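Hanerbridge Shared Workshop
Evening Course: Building a Small Robot Arm
Handout 3: The Work Cell, the Fingers and the Wrist Camera

Prepared by Noreen Hegarty, with corrections from Ozan Tokgöz

14 shares 2 comments

This handout accompanies the third session. Participants are expected to have read Handout 2 and to have a working arm that moves through its full range under manual control. Those whose shoulder joint is still binding should see Joana Calado before the session begins.

3.1 The work cell

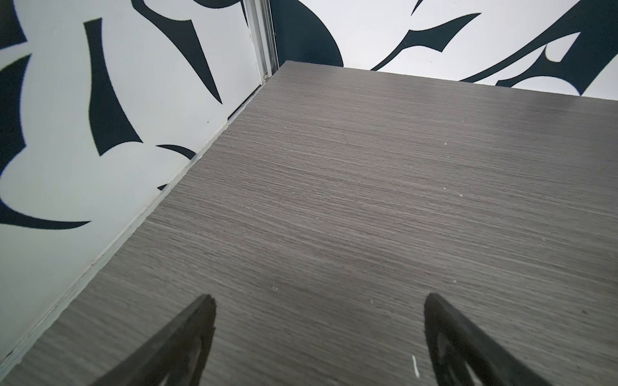
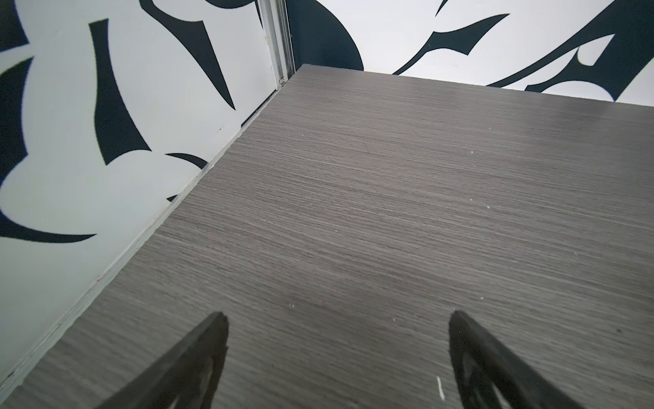
The work cell is the area in which the arm is permitted to move. For the purposes of this course it consists of a flat table, two upright panels that meet at a corner, and the volume of air above the table that the arm can reach. Everything outside this volume is to be treated as off limits to the arm, and the software limits are to be set accordingly.

Participants building at home often ask whether side panels are necessary. The course requires them. A panel gives the camera a fixed background, keeps dropped parts on the table, and marks a boundary that a visitor will recognize without instruction. A plain panel and a patterned panel are both acceptable. A bold pattern gives the tracking software more edges to hold on to, but it can also confuse a simple color threshold. Participants who intend to find parts by color should carry out the test in Section 3.4 before they decide on a surface.

The corner between two panels should be held by a rigid upright. Aluminum profile is preferred, as it can be cut with a hand saw and accepts standard fasteners. Check that the upright stands square to the table. An error at this corner will be carried into every measurement taken from it.

3.2 The origin

Every position given to the arm is measured from a single point, called the origin. In this course the origin is the back corner of the table, where the panels meet. Earlier versions of the course placed the origin at the base of the arm. That method was given up after Jocelyn Carrier rebuilt her base plate in June and found that all of her stored positions had to be entered again. The table corner is less likely to be moved.

To set the origin:

Bring the arm to its rest position and switch the motors to hold.
Open the fingers fully.
Move the arm by hand control until the tip of the left finger is directly above the corner, without touching either panel.
Lower the arm in single steps until a sheet of paper can just be drawn out from under the tip.
Store the position as zero.
Raise the arm, return to rest, and send it to zero at low speed with one hand on the stop switch.

Repeat the last step 8 times. If the tip returns to the paper gap on each attempt, the origin is sound. If it drifts in one direction, tighten the wrist coupling and start again. If it wanders in no clear direction, the fault is usually in the base.

3.3 The fingers

The course kit contains one pair of printed fingers in the Roren pattern, which are tapered toward the tip. Participants may print their own from the shared file. Fingers printed at home should be compared with the kit pair before use, and any stringing on the inner faces should be trimmed away.

A finger with an open rib structure bends around an object under light pressure. A solid finger does not. The ribbed type is better for round or uneven parts, while the solid type is better for thin stock such as washers and card. Participants should not mix one of each on the same hand. The two sides will close at different rates and the part will turn as it is lifted.

Opening width is set in software. Enter the width measured between the tips when fully open, and then reduce the figure by 2 millimeters so that the motor does not push against its own end stop. A motor left pushing against its stop will overheat. The kit motors have a thermal cutoff, but it is slow, and it should not be relied upon.

3.4 The wrist camera

The camera is mounted at the wrist and looks down past the fingers. It should be fixed so that both fingertips remain in view at full opening. If only one tip can be seen, the bracket has been fitted with its slot reversed. This was the most common fault in the last course and it is corrected by removing two screws.

The angle of the camera affects what the software can measure. A steep angle gives a good reading of position on the table and a poor reading of height. A shallow angle gives the reverse. The course bracket is a compromise, and participants who change it should record the new angle in their build log.

Before any part is placed in the cell, take a reference image with the fingers open and the table clear. The software subtracts this image from later ones in order to find new objects. The following points apply:

Wipe the table first. Small specks of dust or filament will be stored in the reference and may later be reported as missing parts.
Use the same lighting that will be used during the task. Ceiling lights are sufficient in most rooms. A desk lamp placed to one side will produce hard shadows and should be avoided.
Take a second reference if the arm is to work at more than one height.
Discard the reference if the table, the panels or the bracket are moved.

The surface of the table deserves some attention. A glossy top returns a bright band that shifts as the wrist moves, and the software may read the band as an object. A dark surface with a fine grain is generally suitable. If a bright band does appear, raise the detection threshold one step at a time until the false reading stops, and write down the final value.

3.5 Exercise for the session

Each pair will set an origin, take a reference image, and instruct the arm to pick up the wooden test block from a marked position and return it. The exercise is complete when the block has been returned 17 times in succession without manual correction. Pairs may stop and adjust the build as often as they wish, but the count begins again after each adjustment.

Results are to be entered on the sheet kept by Ayten Sönmez at the front bench. Record the opening width, the threshold value and the finger type. Pairs using the Akbulut controller board should also note the firmware version, as the earlier release handles the hold command differently.

3.6 Before the next session

Read the Clirnelau notes on cable routing, pages 3 to 8. Bring cable ties and a small pair of side cutters. Arms with loose wiring at the wrist will not be powered in Session 4.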